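Rirutik
Posts from the restaurant's official account

1/ Rirutik is pleased to share details of the changes taking place at our two dining rooms this spring. As many guests have written to ask about the menu, the new room at Cadar and the booking system, we are setting out the answers in one thread.

2/ For guests who are new to us: Rirutik opened as a small lunch counter serving soups, rye breads and smoked fish. It was founded by Sirkka Saarela, who remains our executive chef and who still writes every menu by hand before it goes to the printer.

3/ The original dining room on Vergara Street seats 53. It will continue to serve lunch and dinner as before, with the same kitchen team and the same opening hours.

4/ The second dining room, in the former grain exchange at Cadar, opens to the public in March. It seats 114 across the main floor and the gallery. Both floors will offer the full menu.

5/ The Cadar building had been closed for several years. Our contractor, Solteck, repaired the roof and the tall windows on the north side, and fitted a new kitchen where the weighing hall used to be. The stone floor has been kept. It is uneven in places, and guests who prefer a level path should use the courtyard entrance.

6/ Eino Pelkonen has been appointed head chef at Cadar. Mr. Pelkonen joined Rirutik as a pastry cook and has led the evening service at Vergara Street for the past two years. Guests who know the cardamom custard or the sour cherry tart already know his work.

7/ "I asked for a bigger oven and I was given a whole building," Mr. Pelkonen told staff at the first tasting. "We will cook the food people come to us for, and we will have room to do more of it over fire."

8/ The menu at Cadar will follow the same outline as the one at Vergara Street, with a longer list of grilled dishes. Whole trout, pork shoulder with juniper, and flatbread with charred leeks and fresh cheese will be served from the first evening.

9/ Guests have asked whether the salmon soup will be available at both addresses. It will. The recipe is unchanged. At Cadar it will be offered in two sizes, the smaller of which is intended as a first course.

10/ Vegetarian dishes have been given their own page. They include barley with roasted mushrooms, beet dumplings in dill broth, and a baked rutabaga with brown butter and hazelnuts. The dumplings can be prepared without dairy if the request is made at the time of booking.

11/ On bread: all rye loaves for both dining rooms are now baked at Cadar overnight and carried to Vergara Street before 7 a.m. The sourdough culture is the one Ms. Saarela has kept since the lunch counter. A portion was moved to the new kitchen in January, and the bakers report that it has settled well.

12/ Whole loaves may be bought at the Cadar door from 8 a.m. until they are gone. We regret that we cannot hold loaves by telephone.

13/ A five-course tasting menu will be offered at Cadar in the evening. It changes with the market, and the kitchen asks that the whole table take it together. A shorter version is planned for the early sitting.

14/ Drinks. The cellar list at Cadar opens with a modest selection, mainly from small growers, and will be added to over the year. House-made drinks without alcohol – spruce tip soda, black currant and birch, cold rhubarb tea – are listed alongside the wines and may be ordered as a pairing.

15/ A word on prices. Lunch prices at Vergara Street have not changed. Dinner prices have gone up slightly on fish and on lamb, following changes from our suppliers. The set lunch, with soup, bread and one main dish, stays as it is through the summer.

16/ Booking. Reservations for both rooms are now taken through a single page on our website. Please check the address shown at the top of your confirmation. During the trial week several parties arrived at Vergara Street with a table waiting for them at Cadar, and our staff were able to seat only some of them.

17/ Tables at Cadar may be reserved up to five weeks ahead. A number of gallery seats are kept back each evening for guests who come without a reservation. These are given out in order of arrival from 5 p.m.

18/ Parties of nine or more are asked to write to the events desk. The gallery may be reserved in full for private dinners, with a set menu agreed in advance. Music is permitted in the gallery until 10 p.m. under the terms of our license.

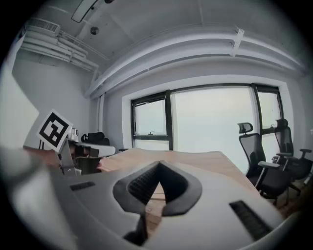
19/ Deposits are taken for private dinners only. They are returned in full if notice is given one week before the date. For ordinary reservations no deposit is required, but we do ask guests to cancel if their plans change, so that the table may be offered to someone else.

20/ Access. Cadar has a ramp at the courtyard entrance and a lift to the gallery. Accessible restrooms are on the main floor. At Vergara Street the dining room is on street level, but the restrooms are down a short flight of stairs. We are aware that this is a difficulty for some guests and have asked the owner of the building for permission to make changes.

21/ Children are welcome in both rooms at all hours. Half portions of most main dishes are available on request. High chairs are limited in number at Vergara Street, and we suggest mentioning the need when you reserve.

22/ Allergies. Please tell us when you book and again when you are seated. Both kitchens handle nuts, shellfish, milk and wheat every day. We take care with separate boards and pans, but we cannot promise that any dish is wholly free of traces.

23/ Parking at Cadar is shared with the neighboring offices and is open to our guests after 6 p.m. The tram stops at the end of the block. Please do not leave cars in the bakery lane, even for a few minutes – the flour delivery has no other way in.

24/ Gift cards issued for Vergara Street will be accepted at Cadar on the same terms. This includes the older paper cards with the green border. Cards that have passed their printed date may be brought to either front desk, where they will be exchanged once at full value.

25/ Employment. Positions remain open at Cadar for line cooks, one overnight baker and members of the floor team. Training is paid. Staff meals are served before each shift, and all service charges are divided among the whole team, kitchen included. Applications may be left at the front desk or sent through the website.

26/ Suppliers. We continue to buy fish from the same lakeside families and vegetables from farms within a day's drive. The larger kitchen allows us to take whole animals, which the smaller one could not. Growers who would like to send samples for the autumn menu may write to Mr. Pelkonen by the end of June.

27/ Several guests have asked about Ms. Saarela's cookbook, which has been out of print. A new printing of 2000 copies has been ordered, with a corrected recipe for the rye crackers. (The earlier edition gave twice the salt. We apologize to everyone who made them.) Copies will be sold at both front desks.

28/ Cooking evenings will return once the new dining room has been open for a full season. The first two are expected to cover rye baking and curing fish at home. Dates will be posted on this account and on the board inside the Vergara Street entrance.

29/ Ms. Saarela will be in the kitchen at Cadar for the opening month and will then divide her time between the two addresses. In her absence, Vergara Street will be run by the present sous chefs, who have cooked beside her for many years.

30/ Correction to post 17: gallery seats for guests without a reservation are given out from 5 p.m. on the main floor, at the desk beside the coat room. Please do not line up on the gallery stairs.

31/ In reply to several messages: yes, the smoked butter will be served at Cadar. Yes, dogs are permitted in the courtyard when the outdoor tables are open in summer. No, the Vergara Street room is not closing, and we have no plans to close it.

32/ Reservations for the opening month at Cadar are released tomorrow at 9 a.m. Questions about existing bookings should be sent through the form on our website and will be answered by the front desk between lunch and dinner service.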